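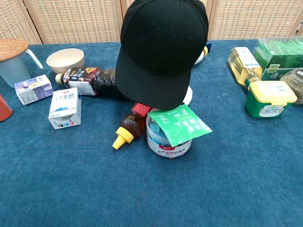
Thu 11 October, Tusow, the afternoon slot. 40 min incl. questions. Clicker is in my coat. Water!!

**Start**

Hi, Darcy McPhee, Prernudis, mixed goods. Say what mixed goods means, last time half the room thought groceries. Small orders, anything goes with anything. Milk, honey, cooking oil, tea, a hat, binder clips. All one order, one box, one customer. I was a packer, then lead on days, now I do "process" and still pack in the busy weeks.

Not here to sell anybody a robot. Not here to talk you out of one either. We put in the Gisler arms in May and I want to talk about what the job was like before and what it's like now. Mostly for the people standing next to it.

Ask: who here works on a floor? Who used to? (wait for hands. WAIT this time)

**The job before**

- Tote comes down, you tip it out, you look at it.
- The looking is the job. People think it's the lifting.
- What's heavy, what leaks, what crushes. Liquids upright if they'll stand. Oil nowhere near clothing. Cartons along the side. Soft stuff last, unless it's a cap, then first you find the spot where the brim won't fold
- You did all this in your head while talking about your kid's math test
- Target was 80 orders a shift per station. Good packers hit it and still had time to go help the new person. That part was never on any sheet. Come back to this!!

Tell the honey story here, short version. New starter, squeeze bottle, cap end down, packed on top of a stack of birthday cards. Whole order came back glued together. She is now the best packer we've got. She says I can tell it as long as I don't use her name so DON'T.

**What came in**

- Gisler arm, one per pair of stations. Camera over the table, picks from the tote, sets down in the box.
- Nato is the software. Picks the order of things and the box size. When people on the floor say "Nato wants the big box" they mean a screen.
- Management slide said "the arm picks, the person checks". True for the first week, sort of

What it's good at: cartons. Anything with flat sides. Tubs. It will do the same tub all day and never get bored. Nights love it for that.

What it's bad at:
- hats. anything that changes shape depending how it landed
- thin packets. Sachets lying across something else, it takes both or neither
- bottles on their side under another thing
- clear plastic, some lids. Jars ok if they're standing

So the easy stuff goes to the arm and the hard stuff goes to the person. Say that slowly. It sounds fair. But easy items were where you caught your breath. Take those away and every single thing your hands touch in a shift is an awkward one. Our people said this in week two. It took us until late summer to hear it, and I'm including me in that.

(pause, drink)

**Numbers, keep it quick**

Only a few, people glaze over.

- Target went up. Was 80, and then the plan was higher, and I'm not going to give the planned number becuase we never ran it properly
- The arm hands off to a person on roughly 10 percent of items. Sounds tiny. Ask the room: what is that as an interruption? You're taping a box, light goes on, you stop taping, you walk over, you pick up the packet, you press the button, you go back, you've forgotten if you put the slip in
- Missing packing slips went up. Damaged items went down. Both of those are true and the two teams who report them don't sit in the same room

If somebody asks about headcount: no layoffs at our site. Also we didn't replace people who left. Say both halves. Don't let the first half stand alone, it got a bad reaction in the spring and it deserved it.

**What changed for people**

This is the actual talk so don't rush the way I rushed it at rehearsal.

1. *Talking.* The stations used to face each other. The arm sits in between now, plus the guard panel. You can see the other person through it but you have to shout. People stopped talking. Then people stopped asking each other stuff, and new starters learn from the screen, and the screen doesn't know why the oil goes where it goes.

2. *Who decides.* Nato picks the box. You can override, it takes three taps and it asks for a reason. The reasons were "damage risk", "size", "other". Everyone put other. Then we got a report saying the floor was overriding for no reason!! Read that line out, it usually gets a laugh, let it.

3. *Pace.* Before, you set it inside the hour. Fast, slow, fast. The arm doesn't do that. Same beat all day. Some people like it a lot, I want to be fair here. One of the older guys told me his shoulders are better than they've been in years. One of the younger ones moved to receiving and said she felt like she was waiting on a vending machine.

4. *Skill.* Nobody lost it but there's less of a place to show it. We used to have a thing, if a tote was really ugly - everything tangled, liquids, soft goods, something round rolling off - people would come over to watch it get packed. I miss that. Ok maybe don't say I miss that. Or say it, see how the room is.

**What we did about it**

Keep these as stuff we tried, don't sound like advice.

- Gave the ugly totes back. Whole tote, start to finish, one person, no arm. Flagged at the tip-out by the packer, and Nato doesn't get a vote. There was an argument about this. It was a long argument. Ops wanted Nato to do the flagging, and we ran it both ways for a bit and the packers were quicker at seeing a bad tote than the camera was.
- Rotated. Arm station, then hand packing, then arm. Swap at break. Cheap, took a whiteboard.
- Turned the stations a quarter so you can see a face. Cost us one screwdriver and a very grumpy conversation with the safety people, who were right about the cable by the way
- Rewrote the override reasons with the packers in the room. There are 11 now. "Soft item, will crush." "Bottle doesn't stand." "Lid not trusted." That last one is word for word off the floor and its my favorite.
- Light doesn't go on mid-box any more. The arm sets the hard item aside on a tray and the person picks the tray up when the box is done. The arm waits on us a bit. We lost a little speed and got the slips back.

The tray should of been there from day one. Gisler could do it all along, it was a setting. We didn't ask.

**What we haven't fixed**

Be straight about it.

- Training. Still mostly screens. I want every starter on hand packing first and I've got a yes in a meeting and no yes on paper
- The pay question. If you're only doing hard items, is it the same job? Same grade right now. The packers don't think it should be. I don't think it should be either, and my boss is in row three, hi
- Nights. Rotation doesn't work when there's only a few of you on. They've gone back to their own system and I've kind of agreed not to look
- Data. The camera sees hands. Where does that video go, who watches it, how long is it kept. We have a policy. I've read it, I couldn't explain it to you, and I think that's a problem by itself

**If there's time (there wont be)**

Table exercise. Tip a tote out on the front table. Two people from the audience, no talking, pack it. Then again with talking. Pick people who look awake. Don't use the glass jar, remember what happened at the other place.

If no time just ask them to think what in their own place is the "easy stuff" and who rests while doing it.

**Questions, stuff I know is coming**

- *Would you put it in again?* Yes. With the tray, and the stations turned, and packers in the room before the order gets signed. Don't hedge on this one.
- *Will the arm get better at hats?* Probably. Not my department. Then we have the same conversation about whatever's left over.
- *What did the union say?* We don't have one at this site. Answer it short and move on, don't get clever.
- *Can we visit?* Yes, email me, mornings are better, closed shoes.
- *Was it cheaper?* I don't get to see that number. I've asked.

Thank the packers by shift, days first then nights. NOT the other way round, days noticed.

Leave contact slide up. Get the clicker back off whoever has it.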